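Reading and Noise in the Skarkstead Library Study Room
Project report by Phúc Lâm
Submitted 7/18/21

1. Background

Skarkstead Library has one study room, on the first floor at the back. It is used by sixth form students in the mornings and by anyone with a library card after that. The project began with a complaint from my own year group that the room was too loud to read in. My supervisor, Mr Mathias, suggested I measure whether noise makes a difference to how much people read, and whether the kind of noise matters.

Earlier work I found in the library's own journals mostly dealt with offices. The general view was that speech is more distracting than steady sound, as the listener tries to follow the words. I wanted to see if this held for short reading sessions.

2. Method

Students from two classes took part. Each read three passages from the same book of travel writing, one in quiet, one with a recording of a fan and one with a recording of two people talking. The order was changed between groups so that tiredness would not always fall on the same condition. Each passage was followed by a short set of written questions.

The passages came to 3836 words in total. I typed them out in one size of print with wide line spacing. Sound was played from a Bovance speaker on a shelf, and the volume knob was taped in place after the first session - it had been knocked twice.

Readers were asked to put phones and bags on the floor. Surfaces were kept plain where possible, as one teacher thought that busy patterns near the page could tire the eyes. I did not test this.
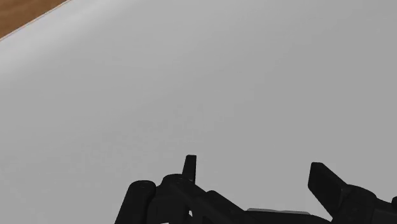
Figure 1. Plain grey surface, with brown wood beyond its edge.

3. Results

Reading was slowest with the talking. The fan made very little difference, and several readers said they had stopped hearing it by the second page. Scores on the questions followed the same order, but the gap was small and I would not rely on it.

In the pilot run in December I let readers choose how long to spend, and most stopped early. Taken together, the pilot readers got through 2759 words in the quiet condition and 1063 with talking. These figures are not used in the main results, as the passages were different.

Readers who said they usually work with music on were no better at ignoring the talking. I had expected them to be.
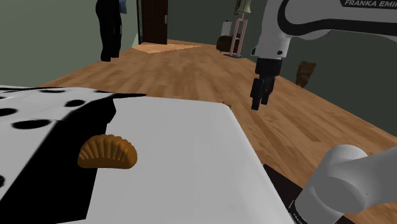
Figure 2. Tabletop with a black-and-white spotted pattern on the left portion.

4. Problems

One session was interrupted by a fire drill and had to be repeated with a new passage. Two answer sheets had no name and were left out. The wall clock in the study room runs slow, so times were taken from a Wirken stopwatch borrowed from the PE department.

The readers all knew what the project was about. Some may have read more slowly with the talking on because they thought they were meant to.

5. Further work

I would repeat the test with speech in a language the readers do not know. It would also be useful to try longer sessions - ten minutes is short compared with an evening of revision. The library has asked for a copy of this report and is considering a quiet hour before closing.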